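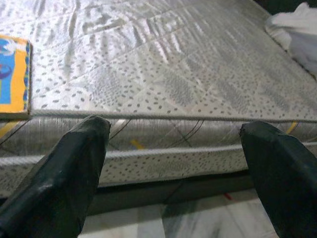

上のマットレス、足側から。

マットレスの向き替え、みんなどのくらいの間隔でやってる?
閲覧 2609　返信 13　シェア 7

nemui_kuma
2025年12月27日
年末の大掃除ついでに聞きたい。うちは二枚重ねで、上がZillanelの両面じゃないやつ。買って三年目、腰のとこが沈んできた気がする。説明書には「定期的に頭と足を入れ替えてください」としか書いてない。定期的って何。三ヶ月?半年?
ちなみに今まで一回もやってない。怒らないで。

shikifuton55
三年ゼロはすごいw
うちは季節の変わり目。年四回。衣替えと一緒にやるから忘れない。

mafa_m
最初の年だけ毎月、あとは半年に一回で充分だと思う。詰め物が落ち着くのは最初の一年だから。うちはそれで八年もってる。

コイル派
>>mafa_m
毎月は流石にやりすぎでは。ポケットコイル1000個以上入ってるやつだとそもそも重くて一人じゃ無理。腰のために回して腰やったら意味ない。

mafa_m
>>コイル派
一人でやれとは言ってない。二人でやって。あとシーツ替えるときに一緒にやれば五分で終わる。

nemui_kuma
沈みの測り方ってある?手で押しても正直よく分からん。寝ると分かるんだけど、気のせいと言われたら気のせいな気もする。

物差しおじさん
まっすぐな棒を横に渡す。突っ張り棒でも物干し竿でもいい。シーツもパッドも全部はがして、誰も乗ってない状態で、棒と表面の隙間を測る。二センチ超えてたら自分なら買い替え考える。保証の基準はメーカーで違うから保証書見て。
あ、測るのは起きてすぐじゃなくて夕方ね。

nemui_kuma
やってみた。突っ張り棒で、腰のとこ一センチちょい。微妙すぎる。
キルトのシワなのか沈みなのか見分けつかないし、光沢のある生地だから光の当たり方で余計へこんで見える。

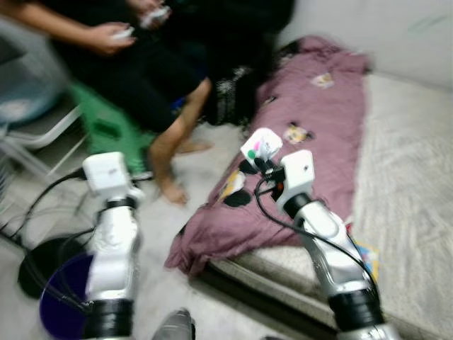 で、頭側も測ったらほぼゼロ。足側もゼロ。やっぱり腰だけ。とりあえず今日回して一月いっぱい様子見ることにする。二枚目の方は硬いから多分平気、と思いたい。

shikifuton55
下も見た方がいいよ。上だと思ってたら下だった、ってのがうちの実家。

Strachan_E
Euan Strachanです、日本語へただったらすみません。前に寝具のFalcãoで働いてました。お客さんの相談で多かったのは、沈みじゃなくてベッド枠の真ん中の脚がゆるんでるケース。マットレスの前に枠を見て下さい。ねじ締めるだけで直る人、けっこういました。

コイル派
それはある。うちもそれだった。マットレス買い替えてから気づいた。泣いた。

とんぼ
買い替え派はいないの?三年で一センチ沈むなら次の二年でもっと行くでしょ。Gadarのトッパー上に敷いてごまかすのが一番安いと思うけど。

mafa_m
トッパーは反対。沈んだ上に柔らかいもの敷いたら一緒に沈むだけ。硬いマットレスを柔らかくしたい人が使うもの。

とんぼ
>>mafa_m
いや硬めのトッパーもあるし。自分は二年それで寝てるけど腰痛出てない。人によるとしか。

mafa_m
痛くないならいいけど、他人にすすめるのは別の話だと思う。

物差しおじさん
喧嘩しないでw
硬め高反発で厚さ五センチあればまあ多少は効く。薄いのは無駄。どっちも半分正しい。

nemui_kuma
枠の脚、見た。真ん中のやつ手で回った……。締めた。関係あったのかは分からん。
マットレスも回した。夫と二人で。途中で壁の時計落としかけたけど無事。回したときに下のすきまから靴下が三足出てきた。
あとタグの裏に日付書けるシールついてるの今日初めて知った。次いつ回すか書いとく。半年でいいよね?

shikifuton55
季節ごと!

mafa_m
半年。

コイル派
半年に一票。でも沈みかけてるなら最初の一回は三ヶ月後でもいいかも。また棒で測って、数字メモしとくと保証の話するとき楽。

nemui_kuma
じゃあ三ヶ月後に一回、そのあと半年で。メモした。
もうひとつだけ。湿気対策ってどうしてる?うち北側の部屋で、冬は朝に窓がびっしょり。除湿シートは枠とマットレスの間で合ってる?二枚の間じゃなくて?

物差しおじさん
一番下でいい。枠のすのこの上。シートは色変わったら干すこと。干さないで敷きっぱなしの人多い。

とんぼ
起きてすぐ布団かけ直さないで一時間めくっとくだけでも違うよ。これは反対されないはず。

mafa_m
それは賛成。

最近のスレッド
・Greriletti の羽毛布団、洗濯機で洗った人いる?(717)
・枕の高さ、バスタオルで調整してる人の畳み方
・ボックスシーツの角がすぐ外れる件
・北側寝室の結露 今年の対策
・予算700ドルでダブルのマットレス、海外在住の方教えて

お問い合わせ | 利用規約 | © ねどこ掲示板 | ページの先頭へ戻る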